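Print this page
E-mail this article

4.3 Storing rolled items in a divided tray

The third chore in the set was chosen with the help of a short survey of households in Jekeritz, in which putting away small clothing and accessories came up more often than cooking or floor care. It asks for little strength and no great reach. The difficulty lies in the goods. A soft coil has no fixed shape, it opens when it is let go, and it must end up in a cell with walls on all four sides.

All trials used a pair of arms facing each other across a wooden table, each with a two-finger gripper and its own camera. A further camera looked down on the whole work area. The tray has twelve cells, four across and three deep. Operators at the Presteck site drove the arms by hand to record 1258 runs, of which 50 were set aside for checking. The policy was then trained on the rest, following the Jedance recipe without changes to the network or the loss.

A run was scored in three stages: grasp, carry and release. Grasp was passed if the item left the table and kept its coil. Carry was passed if it reached the space over an empty cell. Release was passed if, once the gripper had drawn back, no part of the item lay across a dividing wall. An item placed on top of another was a failure at the last stage, even where both stayed inside the cell.

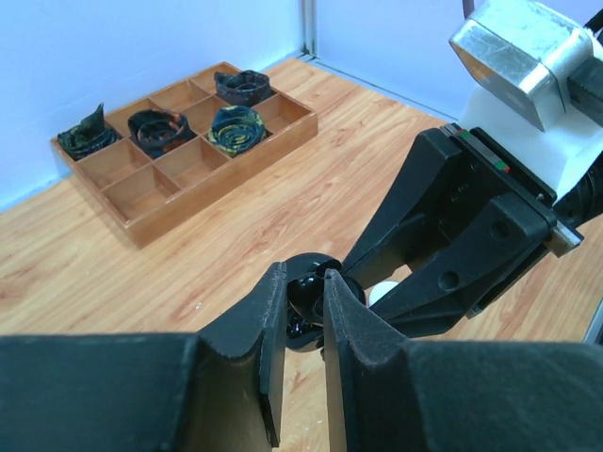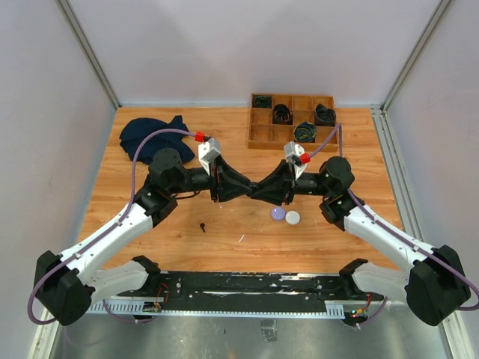 Figure 6. Work area for the tray task, with four cells of the tray filled. First panel: view from a gripper camera, fingertips closing on a dark item. Second panel: view from the fixed camera, with the two grippers nearly touching.

Most failures came at release. Padded fingers hold a coil well, but they also drag on it, and the outer turn tended to follow one finger upwards as the jaws opened. Slowing the opening movement helped in part. Each run was stopped after 20 seconds without progress, and a large share of the stopped runs had one gripper waiting for the other over the middle of the table.

Dark items were harder than light ones. When a black coil is held between black fingers, the gripper camera gives few edges to work with, and the policy often closed again on an item it already held. Hauksdóttir and co-workers report the same fault with socks and suggest lighter finger pads. We did not try this, as the pads would have differed from those used in the July recordings.

On this evidence we would not call the chore solved. A person asked to do the same work needs no practice and seldom looks at the tray for long. The policy can fill a tray, given time and someone near by to put a dropped item back on the table. Training beyond 2000 steps on the same recordings gave no clear gain at the release stage, and we take up the question of more varied recordings in Section 5.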